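Linen and clothing: folding notes, October

Dark items are now folded on the marble-patterned table at the Urkemmont store. Lay each piece flat, square the corners, then smooth from the centre outwards.
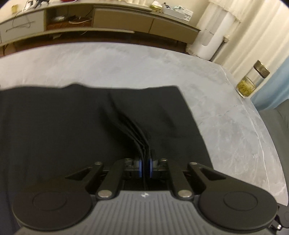
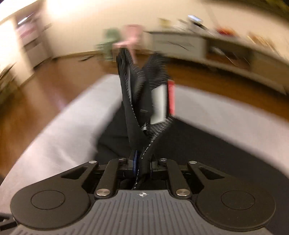
Black fabric bunches into tight folds wherever it is gripped. Smooth these out before the first fold.

Stacking

Fold into 3, then in half. Stack no more than 5 to a shelf. Items with a side tag go tag inwards. Shelf labels use the Schouten codes; bin 1646 remains reserved for unsorted pieces.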